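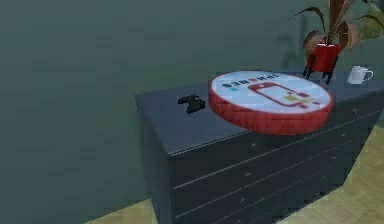 4. Créer et lancer une campagne d'e-mailing

Cette section décrit la création d'une campagne dans Bunero, depuis le choix de la liste jusqu'à l'envoi programmé. Elle suppose que votre domaine d'expédition est déjà validé (voir section 2) et que vos contacts ont été importés (voir section 3).

4.1 Avant de commencer

Vérifiez les points suivants :
- votre compte dispose du rôle Éditeur ou Administrateur ;
- la liste de destinataires contient au moins un contact actif ;
- l'adresse de réponse est une boîte réellement consultée.

Remarque : les comptes en lecture seule voient l'onglet Campagnes, mais le bouton Nouvelle campagne y reste grisé.

4.2 Créer la campagne

1. Dans le menu de gauche, cliquez sur Campagnes, puis sur Nouvelle campagne.
2. Saisissez un nom interne. Les destinataires ne le voient pas. Il est limité à 60 caractères et ne peut pas être modifié après l'envoi.
3. Choisissez le type Envoi simple ou Test A/B. Pour un test A/B, reportez-vous à la section 4.5 avant de continuer.
4. Renseignez le nom de l'expéditeur et l'adresse de réponse.
5. Saisissez l'objet du message. Un compteur s'affiche à droite du champ et passe à l'orange au-delà de 66 caractères. L'envoi reste possible, mais l'objet risque d'être tronqué sur mobile.
6. Cliquez sur Enregistrer et continuer.

4.3 Sélectionner les destinataires

1. Cochez une ou plusieurs listes. Les doublons entre listes sont supprimés automatiquement.
2. Pour restreindre l'envoi, cliquez sur Ajouter un segment et définissez vos critères (code postal, date du dernier achat, ouverture d'une campagne précédente).
3. Cliquez sur Recalculer. Le nombre de destinataires s'affiche en haut de la page, par exemple « 2731 contacts sélectionnés ».

Attention : les contacts désinscrits sont toujours exclus, même s'ils figurent dans un fichier importé après leur désinscription. Ne les réimportez pas sous une autre adresse.

4.4 Composer le message

1. Sélectionnez un modèle. Carnegie comporte une seule colonne et convient aux annonces courtes ; Prellville comporte 2 colonnes et un bandeau, pour les catalogues et les lettres d'information.
2. Cliquez sur un bloc pour en modifier le texte, les couleurs ou le lien.
3. Pour insérer un champ personnalisé, tapez une accolade ouvrante et choisissez le champ dans la liste. Indiquez une valeur de remplacement pour les contacts dont la fiche est incomplète.
4. Complétez le texte alternatif de chaque visuel.
5. Ouvrez l'onglet Version texte et relisez-la. Elle est générée à partir du modèle, mais les tableaux y sont souvent mal restitués.

Remarque : le lien de désinscription est placé dans le pied de page. Vous pouvez en changer le libellé, pas le supprimer.

4.5 Configurer un test A/B

1. Saisissez un second objet dans le champ Variante B.
2. Réglez la taille de l'échantillon à l'aide du curseur.
3. Choisissez le critère de sélection : taux d'ouverture ou taux de clic.
4. Fixez la durée du test. La variante retenue part ensuite au reste de la liste, sans confirmation de votre part.

4.6 Tester et programmer l'envoi

1. Cliquez sur Envoyer un test et saisissez votre adresse. Contrôlez tous les liens dans le message reçu.
2. Si vous utilisez le module de suivi Wutix, activez l'option Marquer les liens. Elle n'a pas d'effet sur les campagnes déjà parties.
3. Cliquez sur Programmer et choisissez la date et l'heure. Le fuseau horaire appliqué est celui du compte.
4. Cliquez sur Confirmer. La campagne passe à l'état Programmée.

Attention : une campagne à l'état En cours peut être suspendue, mais les messages déjà remis ne peuvent pas être rappelés.

Pour lire les statistiques d'envoi, passez à la section 5.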